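Stikeck Institute Report Questions Claims Made for Digital Distribution in Regional Film and Music

August 4, 2022

The Stikeck Institute today released a report on what happened to small film and music producers after they moved their catalogs to streaming platforms. The short version is that a good many of the promises made to them don't hold up well.

The report, "Who Got Heard," follows 72 producers over five years. All of them once sold through market stalls, bus stations and copy shops. All were told that going online would bring bigger audiences and steadier pay. The audiences are hard to check, because the platforms supply the numbers. The pay is easier to check, and for most of the group it went down. 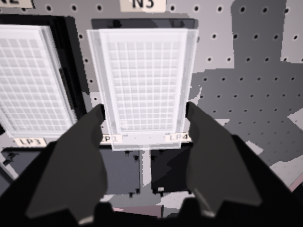
A rendered view of a multi-well plate held between two gripper fingers.

Researchers read 287 contracts and licensing letters. They found that the word "reach" was used often and defined in only two of them. Several agreements counted a song as heard after a few seconds of play. Others lumped together every country outside the home market, which makes a claim of "worldwide listeners" close to meaningless.

The report is also doubtful about the popular story that piracy built these scenes and that legal services then rescued them. Informal copying did spread the work, and it did cost producers money. How much of either is a matter of guesswork, and the authors say so. Earlier studies that put a firm figure on the losses mostly borrowed it from one another.

One chapter looks at Dulladis, a distribution service launched to serve local-language video. Its backers called it a new home for neighborhood filmmakers. By the end of the study period, most of its front page was given over to titles from large studios – the same titles viewers could find elsewhere.
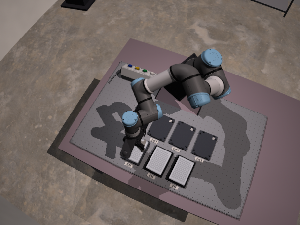

Chia-jung Kong said the findings should make funders slower to pay for another platform and quicker to ask what became of the last one. Kong added that the phrase "new media" had been used to sell the same arrangement to producers several times over.

The authors don't argue for a return to discs and tapes. Many producers in the study were glad to be done with storage and spoiled stock. What the report asks for is plain accounting: play counts that can be audited, payment terms on a single page, and a right to take work down without a fee.

Whether anyone will agree to that is another question. The report notes that a voluntary code drawn up by the Deligiannis Forum covers much of the same ground and has been widely praised. The authors could not find a contract in their sample that followed it.
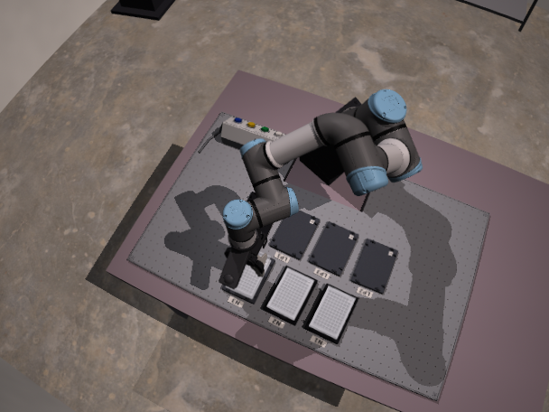 Stikeck Institute | Department of Media and Circulation Studies

The full report is free to read on the Institute's website. A public discussion, chaired by Esperanza Tejada, will be held in September at Stullell Hall. Platform operators have been invited, and Dulladis has not yet said if it will attend.

Press copies and the list of contract terms reviewed – with names removed – can be requested from the department's press desk.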